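Workshop > Notebooks > Bat room

2024-01-26

Pressing and knocking-in of the two Fledbridge bats, continued. Mbali Kekana made the second pressing yesterday while I was at the Zetent ground, so the numbers in the left column are hers. The heavier bat went through the rollers at the same setting as in August and the face is now even, except near the toe, where I still feel a soft place with the thumb. I will not press it again. Two passes were agreed and the willow is already quite hard in the middle.
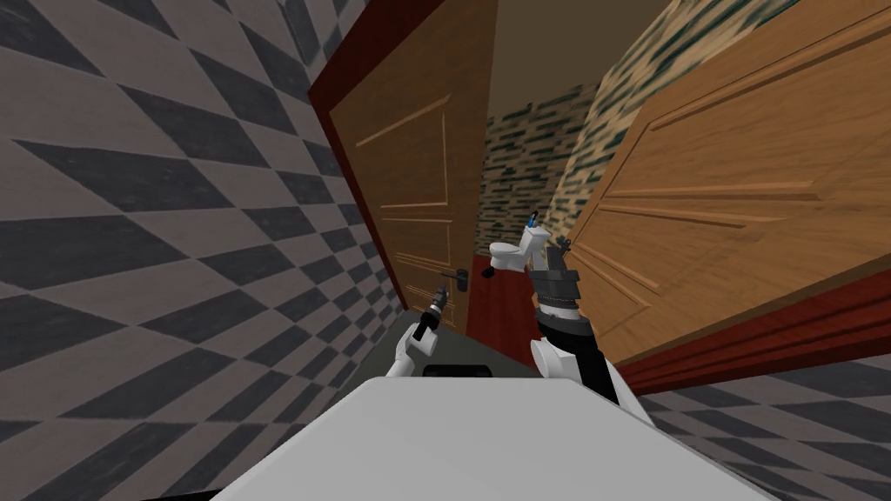

Knocking-in with the mallet goes on by hand, 500 strikes for each session, edges first and then the face. I keep the strikes on the edge light and at an angle, as Berchtold showed us. My habit is to hit too straight when I get tired, and then the edge dents. The dark door handle gave me the idea to try the black rubber grip on the lighter bat instead of the blue one. Mbali thinks it is too thick for a batsman with small hands. We can put it on without glue and ask him.

Oil: one thin coat, none on the splice. The bat lies flat for the night, face up. Moisture reading before oil was 14, a little higher than I like. The Enditz meter gives around one more than the old one, so please write which meter you used.

To do: sand the toe, order binding thread, return the mallet to Berchtold.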